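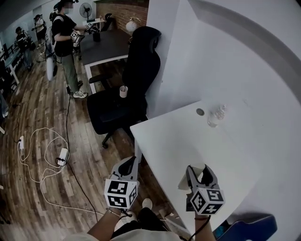

Re: Loading bay on Skiltstead Road, and the bus stop

Date: 7/20/19
To: Skiltstead Streets list

Replying to the note on the bus stop, which I have copied at the bottom for people who only get the digest.

I went to the drop-in at the library and looked at the drawings. The bus stop does move. It goes 15 yards east, past the driveway of the old Clotico building, and the shelter goes with it. The space it leaves becomes a loading bay, signed for trucks and vans until 11 in the morning and open for general parking after that.

The engineer at the desk said the current stop is too short for the longer buses Pranine put on the route. The back door ends up across the crosswalk and people get off into the street. I have seen this on the evening runs. The drawing shows a longer stop with a raised curb, so both doors should line up with the sidewalk.

Three parking spaces are lost on the north side. Two come back on Mill Lane, where the old hydrant was taken out. I asked if the bay could be shared with the bakery's van on Sundays and was told to put that in writing.

The count they are using for foot traffic is 186 people in the morning peak. It was taken in November, so I would expect it to be low for summer, when the pool is open. I plan to say so in my comment.

The bike lane is not touched in this phase. It still ends at the light by Vaněk Tire and picks up again after the bridge. If you want that gap closed, mention it anyway. The comment form has a box for "other matters."

Comments can be mailed or left at the library desk. Put the street name at the top or they go in the general pile.

> Does anyone know if the bus stop outside the pharmacy is moving?
> There are paint marks on the curb and a paper notice on the pole,
> but the rain got to it and I can't read the second half. My mother
> uses that stop and can't walk much farther than she does now.
> Also, is the bench staying?

On the bench: yes, it is on the drawing, inside the new shelter at the end nearest the pharmacy.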